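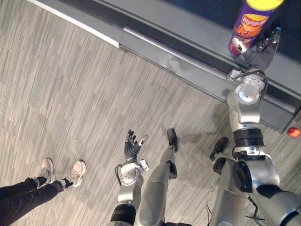
4.2 Gateway Placement and Packet Loss

The water-level network at Unville was built from 673 battery-powered nodes, each reporting to one of the Plaltell gateways installed along the main canal. Placement of the gateways followed the method of Kariuki and Mwakyusa, in which candidate sites are ranked by the number of nodes they can reach with an acceptable signal margin. Sites without line power were left out of the ranking at this stage, although two of them were later fitted with solar panels.

Packet loss was measured at the server and not at the gateway. A reading was counted as lost if it had not arrived by the time the next reading from the same node was due. This definition is strict. Readings held in a gateway's buffer during a network outage were counted as lost even when they reached the server in full some hours later. Earlier reports on the Mwaipopo reservoir network used a looser rule, and the two sets of results should be compared with care.

Losses were not spread evenly across the network. Nodes mounted inside concrete inspection chambers lost more readings than nodes on open posts at the same distance, and the difference grew when the chambers were partly flooded. Raising the antenna above the chamber lid removed most of the gap. Where this could not be done — chiefly at road crossings — the node was set to send each reading twice.

Figure 3. Robot hand with three fingers pointing downward; metallic upper segments and black fingertip pads.

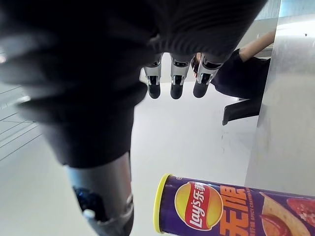
4.3 Battery Life

Each node carried a single cell that could not be recharged. Current draw was logged on the bench for 2,000 transmit cycles under the Plikoline firmware, first at the default power level and then at the level chosen for nodes that send twice. Sending twice did not double the energy used per reading, as the cost of waking the node and settling the pressure sensor was paid only once.

Cell voltage was reported with every fourth reading. Nodes whose voltage fell below the service limit were placed on a replacement list, which the field crew received each Friday.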